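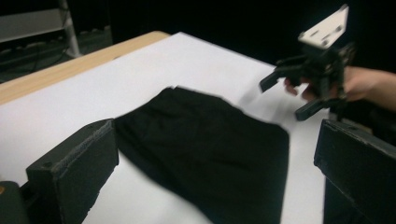

Wäsche falten ist bei mir jahrelang so gelaufen: Korb auskippen, Serie an, irgendwas Rechteckiges draus machen, fertig. Seit September führe ich Buch darüber, und seitdem weiß ich erst, wie viele verschiedene Arten es gibt, ein Shirt zusammenzulegen (und wie viele davon ich falsch mache!). Am meisten gelernt habe ich bei schwarzem Stoff. Auf einer weißen Tischplatte sieht man den Umriss sofort, jede schiefe Oberkante springt einem ins Auge, aber die Knicke innen drin muss man schon suchen, weil mattes Schwarz einfach alles schluckt. Bei einem weißen Handtuch wäre es genau umgekehrt. Genau solche Sachen stehen in dieser Sammlung, und damit ihr euch darin zurechtfindet, gibt es dieses README.

# Kumaton - Notizen und Tabellen zum Wäschefalten

Stand: 3. Oktober 2020

## Was ist drin?

Im Moment 859 Einträge. Ein Eintrag ist ein Kleidungsstück, das auf dem Tisch gelegen hat, gefaltet wurde und dann in den Korb gewandert ist (oder eben nicht, dazu gleich mehr). 500 davon sind Oberteile, 300 sind Hosen und Shorts, der Rest ist der Kram, der in jeder Wäsche unten liegt: Geschirrtücher, Kissenbezüge, ein Schal, der eigentlich in die Handwäsche gehört hätte. Mein Ziel sind 1.000, dann mache ich erst mal Pause und falte privat weiter.

Pro Eintrag gibt es diese Spalten:

- stueck - was es ist, in ganz normalen Worten
- farbe - grob, also "schwarz" und nicht "anthrazit mit Blaustich"
- stoff - nur ausgefüllt, wenn ich aufs Etikett geschaut habe
- faltung - Drittel, Hälfte oder Rolle
- kante - gerade, schief oder "naja"
- korb - ja oder nein

"naja" ist ein offizieller Wert, bitte nicht beim Einlesen rauswerfen. Der kommt öfter vor als "gerade".

## Der Tisch und der Korb

Ich habe lange auf dem Bett gefaltet und kann nur davon abraten. Die Matratze gibt nach, der Stoff rutscht mit, und am Ende hat man eine Wurst. Ein fester, glatter Tisch ist viel besser, am liebsten hell. Ein Flechtkorb gehört links daneben oder gleich mit auf die Platte, dann bleibt in der Mitte genug Platz für ein Teil. Wirklich nur eins! Sobald zwei Sachen nebeneinander liegen, fange ich an zu stapeln, und der Stapel kippt.

Beim Korb selbst bin ich pingelig geworden. Rechteckig soll er sein, weil gefaltete Sachen nun mal Ecken haben, und Griffe braucht er auch. Meine ersten Einträge (alles mit dem Kürzel "Alus") stammen noch aus der Zeit mit einer runden Wanne, da ist die Spalte korb fast überall leer. Das lasse ich so, nachtragen wäre geraten.

## So läuft ein Durchgang

1. Korb leer machen und hinstellen. Klingt banal, aber eine vergessene Socke bringt die Liste durcheinander.
2. Teil in die Mitte legen, mit beiden Händen glattstreichen, Ärmel nach innen.
3. Falten und liegen lassen. Kurz von oben draufschauen: Ist es oben schmaler als unten, war der erste Knick schief. Das Trapez ist mein Klassiker.

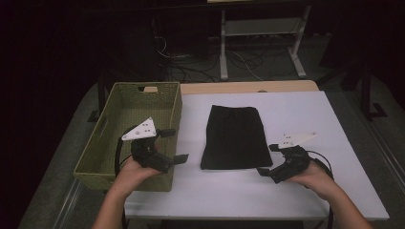
4. Kante eintragen, und zwar vor dem Nachbessern. Sonst steht da überall "gerade" und die ganze Spalte ist wertlos.
5. Ab in den Korb, mit dem Falz nach oben.

## Bekannte Macken

Die Gruppe "Warwood" enthält viel zu viele schwarze Sachen - das ist mein Kleiderschrank, keine Absicht. Wer Farben vergleichen will, nimmt besser "Nieminen", da ist bunter gemischt. Bei Shorts habe ich am Anfang Hälfte und Drittel verwechselt und erst später korrigiert, es können noch ein paar falsche dabei sein. Und ob ein gefaltetes schwarzes Teil ein Shirt oder eine kurze Hose ist, erkennt man manchmal schlicht nicht mehr, wenn man es nicht selbst hingelegt hat. In dem Fall steht unter stueck nur "Stoff, gefaltet".

## Benutzen und mitmachen

Nehmt die Tabellen, wofür ihr wollt, über einen Hinweis auf Kumaton freue ich mich. Eigene Einträge sind sehr willkommen, am liebsten mit denselben Spalten. Spannbettlaken nehme ich auch an, habe aber selbst noch keins geschafft, das ich mit etwas anderem als "naja" eintragen könnte.

Zuletzt aktualisiert

Warwood - Oberteile, zweite Runde
Nieminen - Bunte Wäsche
Alus - Einträge mit runder Wanne
Geschirrtücher: Drittel oder Hälfte?
Spalten umbenannt, bitte neu laden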